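Kollonetti Gallery: Two-Arm Cell Software

Posted September 29, 2018 by Syahrul Teoh

Kollonetti is the control and planning stack we run on the two-arm bench cell at Vemthorpe. The gallery page collects notes on the main parts of the software, one entry per part, with a line or two on what each does and where it stands. The full write-ups are in the Dokum wiki, and the section names match the ones used there. Hardware drawings are kept separately.

1. Joint control
Each arm has its own control process running at 200 Hz. Both processes read from one shared clock, so a two-arm move starts on the same tick. Before May each arm kept its own time and the two would drift apart on long moves.

2. Startup check
On power-up the software reads every joint, compares it with the last saved position and refuses to enable the motors if anything is off by more than 3 degrees. The operator can clear the fault from the console after looking at the arm.

3. Arm-to-arm clearance
Most of the planner work this year went here. The two grippers often have to work close together near the middle of the surface, and the first planner treated each arm as a moving obstacle with a fat safety margin. It was safe, but one arm always ended up waiting. The current version plans both arms as a single system and keeps a 45 mm margin between the links. The margin shrinks at the fingertips when the task calls for a handover.
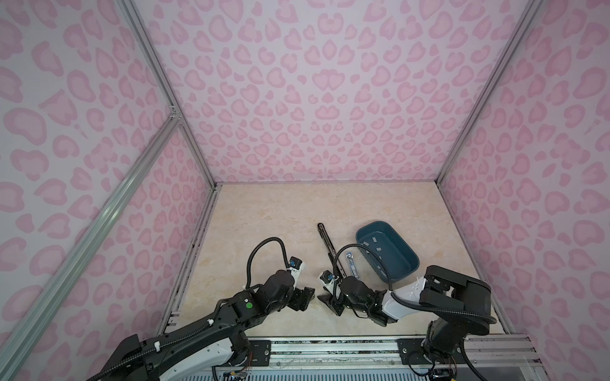 Cables are still the weak point of the clearance model. The links are exact, taken from the CAD files, but a cable conduit bends differently in every pose. We model each one as a chain of spheres and make the spheres a little too big. Khoo is testing a version that changes the sphere positions with the wrist angle.

4. Object segmentation
Segmentation runs on every new view of the work surface. Long, thin, dark items give the most trouble, mainly when a gripper covers one end. The tracker now keeps the last full outline of an object and matches the visible part against it, so a half-covered item is no longer reported as a new one.

5. Shiny surfaces
Polished metal, such as the top of a stapler, gives bad depth readings where it catches the light. The filter drops those points and fills the gap from the edges of the object. It works well on flat tops and poorly on curved ones.

6. Patterned walls
Background removal used to assume plain walls. We replaced it with a wall model that is learned once per enclosure and stored with the calibration. A printed pattern takes longer to learn than a plain panel but gives the same result afterward.

7. Containers
A tub or basin is handled as a rim plus an inside volume. The planner will not bring a wrist below the rim unless the opening is wide enough for the gripper and its bracket. Small loose pieces inside a container are grouped and reported as one region. Picking single pieces out of a group is on the list but has not been started.

8. Grasp choice
The grasp module scores up to 50 candidates per object and passes the best few to the planner. If none can be reached by one arm, it tries the other arm before it gives up.

9. Logging and replay
Every run is saved with joint positions, motor currents, camera streams and planner decisions on one timeline. The replay tool can step through a run tick by tick and show which constraint was active. We have over 200 runs saved, and a change to the planner has to replay cleanly against all of them before it is merged.

10. Operator console
The console shows the planned path for both arms before a move starts. The stop button in the software is a convenience only. The hardware stop is separate and does not go through Kollonetti.

Comments and bug reports go on the Dokum tracker under "two-arm". Please attach the run log and give the planner version.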